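Pladby Project: Interim Progress Report
Submitted to: Hemeck, Applied Automation Fund
Prepared by: Volkan Kırmızıgül
Reviewed by: Finlay Sutherland
Date: 2021-03-04

1. Purpose of the report

The grant asks for an answer to one question: can a single arm with a two-finger gripper take over the sorting chores that staff at the Londgate returns shop now do by hand? The shop receives mixed household goods in wire baskets. Someone has to pull each item out, decide what kind of thing it is, and put it where it belongs. The same job exists in any home with children, and the fund has asked us to comment on both settings.

This report covers work since November. Spending is within the approved budget and no change to the end date is requested.

2. Work completed

The Achari control software was moved to the new bench computer and the old version was retired. Motion limits were set again after the move. The arm now slows down over the basket and over the box tops, which adds time to each pick but has stopped the contact faults recorded in the first phase.

The trial procedure was rewritten. A run is now 200 pick attempts, divided into blocks, with the basket refilled and stirred by hand between blocks. Each attempt is logged as a clean pick, a double pick, a drop, a miss or a refusal. A refusal means the software found no grasp it rated as safe. In the first phase refusals and misses were logged together, and those figures should not be compared with the new ones.

The load was also changed. First-phase trials used hard items of regular shape, and the shop staff pointed out that this was much easier than their own work. The current load mixes plush toys, balls, wooden blocks, cloths and crushed cans in one wire-mesh basket, with three boxes next to it on the bench.
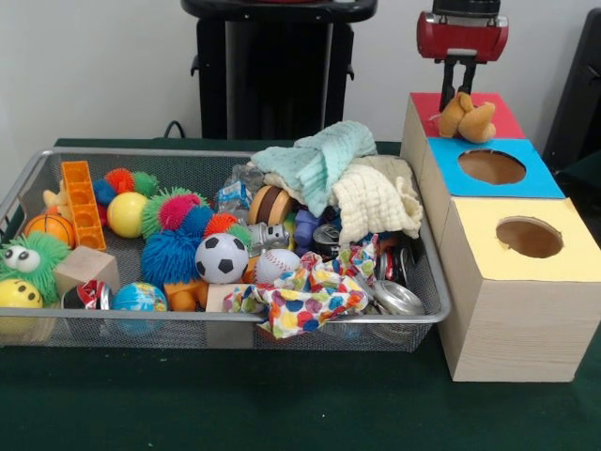 3. Findings by type of item

Plush toys. These are the most forgiving items in the load. The fingers close on any part of the body and the material takes up the error. The remaining trouble is at release, where a light toy can stay on one finger after the gripper opens. A short shake has been added to the release step.

Balls. A soccer ball and a baseball need different approaches, and the software picks between them by apparent diameter. This fails when a ball is half buried. Spiky puffer balls are easy to hold but tend to bring a neighbor along, and they account for most of the double picks.

Crushed cans. Grasp planning is poor here. No two cans have the same shape, and the shiny surface leaves gaps in the depth data. Refusals are high. We consider a refusal acceptable in the shop, where a person can finish the basket, and less acceptable in a home.

Cloths. Cloths are the main obstacle. A cloth lying over other items hides them, and lifting it by the middle often drags small items out over the rim. Lifting by a corner works better, but the corner has to be found first. We tried clearing all cloths before anything else. It reduced the double picks and made the whole run longer.

4. Placement

Placement was expected to be simple and took more work than planned. Two of the boxes have a round hole in the top. A hard item lined up with the hole drops in. A soft item can catch on the edge, and a cloth will hang there until it is pushed through. A second pushing move has been written and is under test. It has not been used in any logged run.

5. Comparison with hand sorting

A trained member of the shop staff sorts a basket faster than the arm in every block tried so far. The gap is smallest on plush toys and largest on cloths. Our present view is that the arm could be useful at Londgate outside opening hours, when speed matters less, provided that cloths are taken out first by hand. We would not recommend it for home use at this stage - the refusal rate is too high and the bench takes up too much room.

6. Open issues

Finger pads wear quickly on the wire mesh. We replaced 8 pads in this period, against 5 planned. A harder pad is on order, although it may grip smooth items less well.

Lighting at the bench differs from lighting at the shop. All grasp settings will need to be checked on site.

7. Next period

a) Complete 2 full runs with the pushing move switched on.
b) Test the corner search on patterned and plain cloths separately.
c) Fit the harder pads and repeat the can trials.
d) Move the bench to Londgate for site checks, subject to agreement with the shop on floor space.

The third payment falls due on acceptance of this report. Raw logs are available from Finlay Sutherland on request.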